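Track news, from Jagadeesh Kaimal

Our litter pick at the Menon track is on 11/20/18, and I'd love to see 12 of you there – gloves provided!

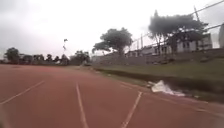
White plastic sheet on the track, at the foot of the bank

Bring a flask too, as we'll be out from 9 and I do get grumpy without tea.
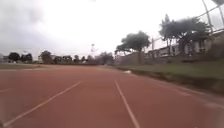

Winter sessions carry on through January, same groups as before. Beginners, stay in the lane beside the kerb and grass – easy to find, even for me!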